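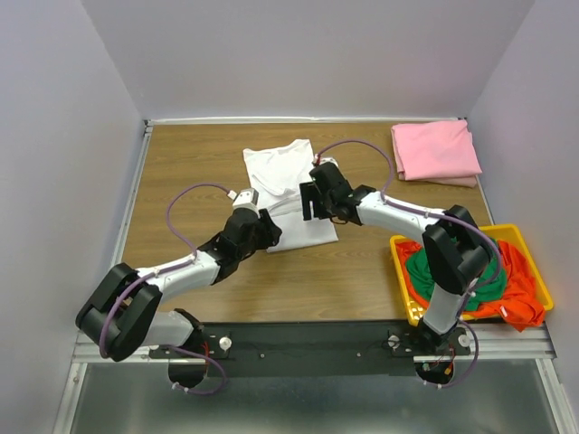

Rosura hardwax oil still tacky on a bench top, recoat or strip?

Forum index > Finishing > Oils, waxes and varnish

planeshaving
Original poster

Shop bench top, edge-glued, streaky light brown stock I bought already surfaced. Sanded to 150, vacuumed, wiped with a cloth. Two coats of Rosura satin hardwax oil, applied with a white pad, excess buffed off after 10 minutes. Second coat went on the next morning.

It has now been six days. The left third is dry and feels right. The rest drags under a finger, and if I leave a sheet of paper on it overnight the paper sticks slightly and lifts with a faint sheen on the back. The shop is closed up for January and the humidity meter on the wall reads 70 most mornings. Heat is on in the daytime only.

Options as I see them:

1. Wait.
2. Wipe down with mineral spirits and see what comes off.
3. Scrape and sand to bare wood and start over with something else, probably Grirmont wiping varnish, which I have on the shelf.

I would like to have the top in use soon. Vise hardware is sitting on the floor.

kerfline
Member

Too much product in the second coat. Hardwax oil bonds to the wood fibers, and once the first coat has filled the surface there is very little left for the second coat to bond to. Whatever stays on top cures slowly and stays soft. The instructions on most of these say to put on far less the second time. Your dry third is probably where the pad was running out.

Wipe with mineral spirits and a white pad, in sections, and dry each section with a clean cloth before you move on. Then leave it alone.

Lay the used rags out flat outdoors or put them in a can of water with a lid. Do not ball them up.

mudsill_mike
Member

I'd argue with the cause. At 70 percent and a cold night any drying oil is going to crawl. These cure by taking up oxygen and the reaction slows a lot when the temperature drops. I have had Rosura take more than a week in an unheated garage on coats that were as thin as I could get them. Same can, heated room, dry the next day.

Get heat on it around the clock and move some air across the surface. A box fan on low, not aimed at the top. Then judge.

kerfline
Member

Cold would affect the whole top equally. One third is dry.

mudsill_mike
Member

Only if the whole top is at the same temperature. Which end is the heater on?

planeshaving
Original poster

Heater is on the left wall.

So that supports both of you, unfortunately. I also started on the right with a freshly loaded pad and worked left.

quartersawn_qt
Moderator

Moved from General Woodworking.

A few questions that would narrow it down:

Was the can stirred to the bottom? The matting agent and part of the wax settle out. If you poured off the top, the mix is wrong, and the last part of the can will be wrong in the other direction.

Did you add drier, or is it the one-part version?

What was on the cloth you wiped with before finishing? A tack cloth can leave residue. So can a cloth that was washed with fabric softener.

What species? Rosewoods and some other oily tropicals contain compounds that interfere with the cure. That is a known problem and no amount of waiting fixes it.

planeshaving
Original poster

Stirred, though I would not swear to the bottom of the can. One-part. Cloth was a cut-up T-shirt, damp with water, no idea about softener. Species was sold to me as "mixed light hardwood" by Cetport Lumber, who have a bin of it by the door. It is not oily to the touch and it does not smell of anything when cut. Density is on the low side of medium.

old_burnisher
Member

I have bought from the Cetport bin. Mine was rubberwood, or close enough that I treated it as such. It takes oil fine. I would rule out the species.

I would also rule out option 3 for now. Sanding uncured hardwax oil loads the paper immediately and you push the gum into the pores. If you must remove it, use a card scraper first, then solvent, then sand once the solvent has flashed off.

On the larger question, I don't see why anyone puts film finish on a bench. Varnish on a work surface is slick, it chips at the dog holes, and the first glue squeeze-out you scrape will take the finish with it. Oil and wax, or nothing.

tidewater_joinery
Member

Disagree on the last point. Wiping varnish in thin coats is not a film finish in any sense that matters. I have Grirmont on an assembly table, two coats, cut with mineral spirits. Glue pops off with a putty knife. It has been refreshed once, by scuffing it and wiping on another coat. No chipping at the edges.

Hardwax oil on a bench has its own problem. Water-based glue left overnight gets under it and leaves a pale patch. You can rub more oil in, but you can see the repair in raking light.

old_burnisher
Member

Raking light on a workbench is not a problem I have.

tidewater_joinery
Member

Fair. It is on an assembly table where I also do finishing, and I would like to see dust on the work and not be looking at blotches beside it.

kerfline
Member

Either will do the job if it cures. Back to the tackiness.

planeshaving, try a test before you do the whole top. Pick a spot at the far right, about the size of your hand, and rub it with a pad and mineral spirits. If the cloth comes away yellow and greasy, there was excess on the surface. If the cloth comes away almost clean and the wood still drags, the coat is thin and simply not cured. It takes a minute and it settles the argument.

mudsill_mike
Member

It does not settle it completely. Mineral spirits will pull up uncured oil whether there was too much of it or not. A thin uncured coat will still color the cloth.

kerfline
Member

It will color it. It will not load it. There is a visible difference.

planeshaving
Original poster

Did the test at the right end and a second one in the middle.

Right end: cloth loaded up, noticeably yellow, gummy at the edge of the rubbed area. After drying with a clean cloth, the wood felt smooth and had no drag. Color looks the same as the dry third.

Middle: light color on the cloth. Still a slight drag after, less than before.

I have the heater on overnight now and the fan going. The meter is down from 70 but I am not going to quote it, as the thing is cheap and I have not checked it against anything.

quartersawn_qt
Moderator

Put the meter in a sealed bag with a bottle cap of damp table salt. Leave it several hours at a steady temperature. It should settle at 75 percent. Note the offset on a piece of tape on the back. Digital ones drift more than people expect, and the error is usually largest at the high end.

mudsill_mike
Member

So both. Excess at the right, slow cure in the middle.

kerfline
Member

I can accept that for the middle.

planeshaving
Original poster

Procedure for tomorrow, please correct anything wrong:

Wipe the right two thirds with mineral spirits on a white pad, small sections.
Dry each section with cotton, changing to a clean face each time.
Heat and fan overnight.
Paper test again.
If it passes, no third coat.

old_burnisher
Member

Correct. I would go over the left third lightly with a dry white pad at the end so that the sheen matches. Do the underside too if you have not finished it. A top with oil on one face and bare wood on the other will cup when the season changes.

planeshaving
Original poster

Underside got one coat, before the top did. It is dry.

grainraiser
New member

Joining with a related question. I have the Paisan one-part oil, not Rosura. The label says ready for use after 10 days and says to keep water off it until then. Does the solvent wipe apply to that product as well or does it wreck the cure?

tidewater_joinery
Member

Wiping off the excess does no harm to what has already bonded. I have done it on Paisan at two days. I would not do it on a coat that has set up firm, there is nothing to gain.

Please start a separate thread if you have a problem piece. This one will be hard to search otherwise.

grainraiser
New member

Will do.

planeshaving
Original poster

Update. Wiped it down as listed. Went through more cloth than I expected, most of it at the right end. Paper left overnight lifts clean everywhere except one patch near the middle, which still grabs a little at one corner. I am going to leave that patch and mount the vise at the other end in the meantime.

Sheen is even when viewed from standing height. From low down there is a faint line where the wiped area meets the left third. The dry pad took most of it out.

Rags are in the water can.

kerfline
Member

Leave the patch alone. If it still grabs in a week, wipe it once more.

old_burnisher
Member

And chamfer the dog holes before you use them, if you have not. Easier now than after the vise is on.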